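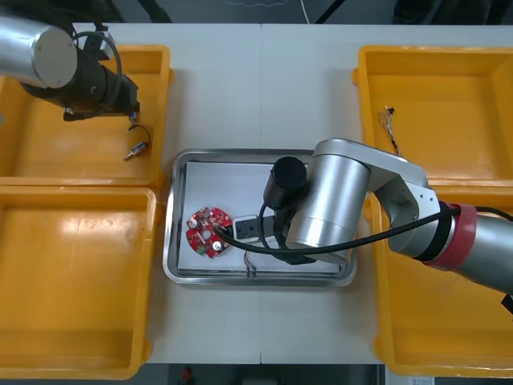 Can I use the same plastic storage bins for worm composting and for keeping dry goods later?

Keep them separate. Once a bin has had worm bedding in it, use it only for compost or garden stuff. The smell gets into the plastic, and fine scratches on the bottom hold dirt no matter how much you scrub.

Asked by Irfan Butt, December 3, 2018

More detail: I started a worm bin in September in the laundry room. I used two Zullard bins, one nested in the other, with holes drilled in the bottom of the inner one. I want to move the worms to a bigger setup and was hoping to put the old bins back in the pantry for rice and flour. The outer one never had holes, only the liquid that drained down.

3 answers

marinho_garden
I agree with the short answer. The outer bin is the worse of the two, in my opinion, as it had the drainage sitting in it. I'd use it for potting mix. The one with holes makes a good sifter tray or a planter for lettuce. If you need food storage, buy new ones with tight lids. Flour in a bin that doesn't seal will get moths anyway.

tess88
what size is the new setup? I went from two small bins to a Nindo stacking one and lost a lot of worms the first week, too wet. put in way more shredded cardboard than you think. also take a few handfuls of the old bedding over with them

Doug R.
You can clean the outer one with hot water and dish soap, then a weak bleach solution, and leave it in the sun for a few days. I did this and kept dog food in it, still in the bag. I would not put loose rice in it. Check the bottom of the bin too, some are marked food safe and some aren't. Mine weren't.

Was this page helpful? 32 people said yes.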